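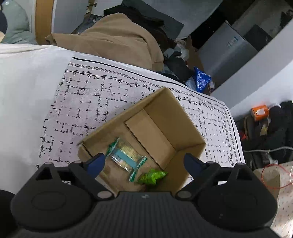
Went to the village hall in Ovthorpe for the meeting on the war memorial. Short thread, as a few people asked what got decided.

The memorial has 37 names from the first war and none from the second. That part was never in dispute. The argument is over whether to add the second war names to the same stone or put up a separate plaque.

Sowerby did a plaque and it looks fine. Delldale had their stone recut and you can hardly tell which names are new. Both took longer than planned.

The quote for a bronze plaque is 2,000 dollars, fitted. Recutting the stone costs more, and the mason wants to see the back face before he gives a price.

Show of hands was 78 for the plaque. I voted the other way. I think they should all be on one stone, but I can live with it.

One question still open is who counts. Do you list men who were born here but moved away before they signed up? The first list did. I'd do the same again.

There was also a request to read all the names out in November. Last year we only did the silence and the wreath. Everyone agreed to that one.

If you have family papers with a service record in them, bring copies to the hall before the end of September. Leave the originals at home.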